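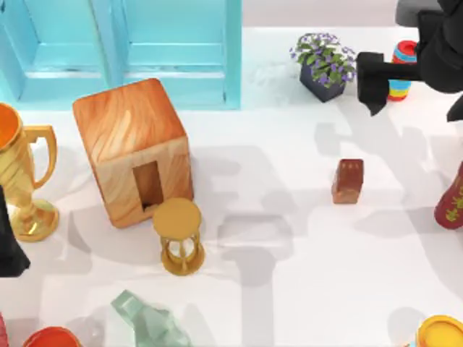
Sun 14 January — two-arm sim, clutter scenes

Club notebook, Zilton team. Wajid Khattak at the keyboard, me writing.

Goal for today was to get the cluttered floor loading without errors and start on the brown block task. The block stays in the open with props on both sides. Each arm should be able to reach it, pick it up and pass it to the other arm. We are only working on the pick for now.

Scene setup

Started from last week's scene file. The wooden cube with the opening still loads as a solid box for collisions, so anything dropped toward the opening stops at the front face. Wajid rebuilt the collision shape in pieces. Loads slower but it works.

The hourglass kept falling over on reset. Its mass was set to 2 grams. Changed it to 70 and it stays put.

Did not touch the plant. The leaves have no collision shape at all, only the pot does, so a gripper can pass straight through them. Fine for training, but we should say so in the report or someone will ask.

Runs

Used the Prudum planner first. It treats every prop as a tall cylinder, so it often says there is no path when there clearly is one. Switched to Ovum, which uses the real shapes. Planning takes longer, up to 3 seconds on the club laptop, but it finds a way past the striped cup.

Left it doing resets with random block positions over lunch. 900 resets finished, no crashes. The log only stores the final pose, so we can't tell from it which props got bumped on the way. Need to log contacts as well.

The upper right arm starts too low. The gripper comes down close to the plant and the cup before it has moved anywhere, and the first motion is nearly always a lift. Raised the shoulder angle in the config but have not rerun with it yet.

Shadows

The arm shadows spread over a lot of the white floor, and the block sits in a lighter gap between them. The block finder does well there. When Wajid dragged the block into the dark part, the finder lost it twice. Brown on gray is harder than brown on white. We want to keep the shadows and add more starting positions inside them — turning the light off would only hide the problem until July, when we have to show this at the Safavi student day.

To do

Log contacts for every prop.
Rerun with the raised shoulder.
More block starts in shadow.
Ask whether the glass bottle can be made cheaper to render. It is see-through and rendering slows down when it is in view.
Back up the scene file before anyone edits it again.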